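News > Press Releases > Audio

Shows Episodes Newsroom Contact

Plurkent Announces New Podcast on Regional Folk Music

GANDPORT, 31/12/2019 - Plurkent today announced Song, a weekly podcast on the folk music of the Trurkodcombe valley.

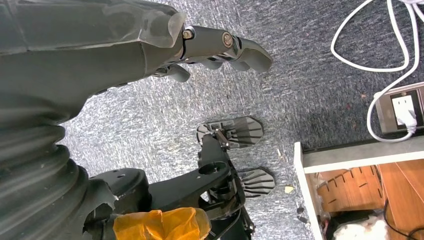
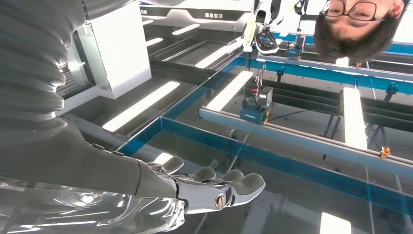
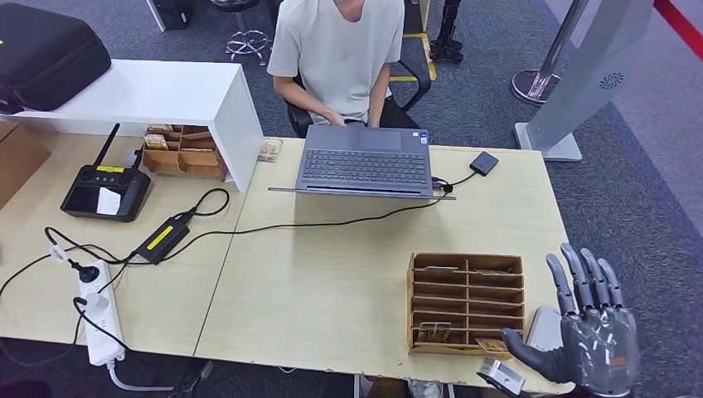
A gray robotic hand appears in all three photos.

The first season has 10 episodes, each nearly an hour long. Hosts Annelies Hubmann and Marcelino Leite will speak with singers, fiddle makers and dance callers - four of them recorded at home.

"These tunes deserve a wide audience," said Fengying Kong, head of audio at Plurkent.

Chenxi Feng is the producer. Episodes will be free on all major podcast apps.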